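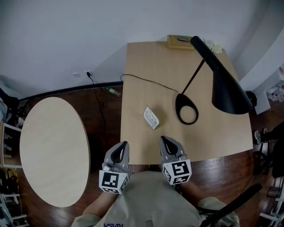

How stiff does the marker mount on a hand-held gripper need to be?

Stiff enough that the marker doesn't shift relative to the fingers when you squeeze. Test it by clamping the body to a bench, closing the fingers hard and logging the marker pose.

dnavarrete wrote:
Mine fails that test. Ernanari build, mark 2, one marker cube per finger. The log has 2,314 frames, and the left cube rotates every time the pads load up. Same bracket on both sides, but the right one stays put. Swapped the screws, no change.

oksana_l wrote:
Check the bracket's print orientation. If the layer lines run across the neck, it will flex there. Reprint with the neck flat on the bed and add a fillet.

pannamalai wrote:
I disagree about the reprint. A cube on the finger moves with the finger, so some of that rotation is real. Put the marker on the body and measure finger opening separately. The version we run at Vistdale has worked that way since April.

oksana_l wrote:
That costs you an encoder and a cable per hand. Cubes are fine if the neck is 100 percent infill.

dnavarrete wrote:
I'd like to keep the cubes. Total mass is 450 grams per hand and my wrist already complains. Order of work for tonight:

1. Pads first. The black textured pads meet at a point at the bottom of the V, so check that they touch evenly before blaming the bracket.

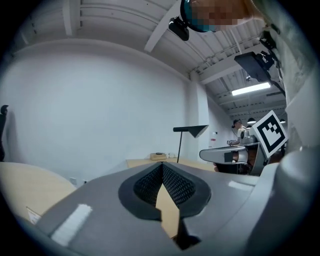
2. Reprint the left neck, flat on the bed, with the fillet.

3. Clamp, squeeze, log again at the same force.

pannamalai wrote:
Swap the brackets left to right before step 2. If the rotation follows the bracket, Oksana is right. If it stays on the left, look at the finger pivot.

dnavarrete wrote:
Fair. Swapping first.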